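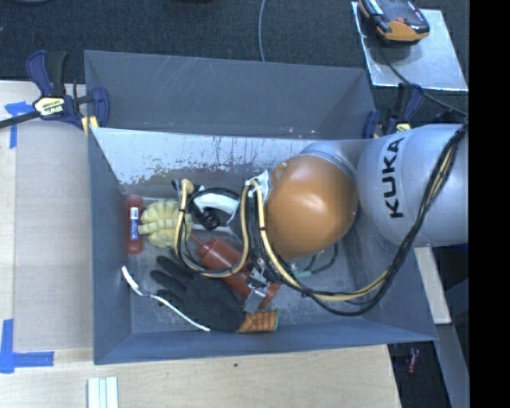

The bin, the bottle and the glove, with the gripper over the bottle.

Aug 10, 2025

I promised in March that I would write up the bin picking work "once the numbers settle down". The numbers have not settled down. I have decided to write it up anyway, before I forget why we did half of it.

The question is simple enough to explain to my mother, and I have tried. You have a bin with odd things lying in it. You want a robot to take them out one at a time. Most people who work on this spend their effort on choosing a good grasp: where to put the fingers, which way to tilt the wrist, how hard to squeeze. We spent ours on what to do after a bad one.

The usual answer to a failed grasp is to take a fresh look and pick the best grasp again. The trouble is that the bin often looks exactly as it did a moment ago, so the software, being consistent, picks the same grasp it has just failed at. I have watched an arm do this until I had to leave the room. It has a confidence I can only envy.

Smaranda Tudose, who shares the code with me and is much more patient, had the idea of keeping a grudge list. Every failed grasp leaves a small penalty around the spot where it happened, and the penalty fades as other things in the bin get moved. She wanted to call it "local failure memory", and that is what it says in the draft. Everybody in the lab says grudge.

We ran 978 attempts across 18 bin layouts, half with the grudge switched on and half without. On layouts where everything is stiff and has a sensible shape, it made no difference I would defend in public. A hard cylinder gets picked up first time or second time either way. On layouts with soft or awkward things in them, the grudge version emptied the bin sooner in 10 of them, and made matters worse in two, of which more below.

Gloves are the reason I have grey hair. A glove has no proper middle. The grasp planner adores the flat of the palm because it is large and looks welcoming, and a pair of stiff metal fingers coming straight down on a flat palm gets you a slightly flatter palm. With the grudge on, the penalty soon covers the palm and the planner is pushed out to the fingers or the cuff, where there's an edge to get hold of. It doesn't know what a cuff is. It has merely run out of worse ideas, a method that also got me through my degree.

Bottles lying at an angle are nearly as annoying, though for a duller reason. The fingers have to line up across the body, and if they are a few degrees out the bottle rolls away. Then the grudge is attached to a place where the bottle no longer is, and this is what went wrong in our two bad layouts. The penalty sat there guarding a bare patch of floor while something perfectly good to pick lay next to it. Smaranda now makes the penalty travel with the object if we can track it and drops it if we can't. I haven't rerun everything with that change, so please don't ask me for the table yet.

Then there are the cables. Laurențiu Sima has a theory that a third of our failures are really tubing failures, meaning that the loops hang in front of whatever we are trying to see and the planner works from half an object. I said this was nonsense. He went through the logs for six of the layouts and came back looking pleased, so I've stopped saying it. We are going to try a tidier route for the hoses, and I expect to lose an afternoon and some skin to it.

A few people asked after my last post whether any of this needs a learned model. The grasp scores come from one, called Kelarton, which we left entirely alone. The grudge part is a dull bit of arithmetic on top and fits on one screen, if you have a tall screen. I like that about it. When it does something stupid I can find the line.

Still to do: the rerun, the hoses, and a decent way of deciding how fast a grudge should fade. At present the rate is a number I typed in one evening and have been afraid to touch. Smaranda wants to sweep it properly – she has already booked the arm.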